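Standing Orders at the Danbridge Branch: Do Customers Know What They Signed?

Banks call the standing order simple. We doubted that, so in April we gave a short survey to 29 account holders in Skekville and Danbridge. Of these, 19 could not say what happens when a payment date falls on a holiday. The leaflet from Skedach Savings covers it in one line, on the back.

The leaflet also says customers "may cancel at any time." Most people we asked took that to mean the same day. The terms say 9 working days.

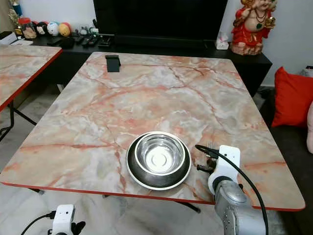
Limits of the survey

Our sample is small and most of it came from one street. Moriarty Credit Union claims 80 percent of its members understand their payment terms, but it would not show us the questions it asked, and we give that figure little weight.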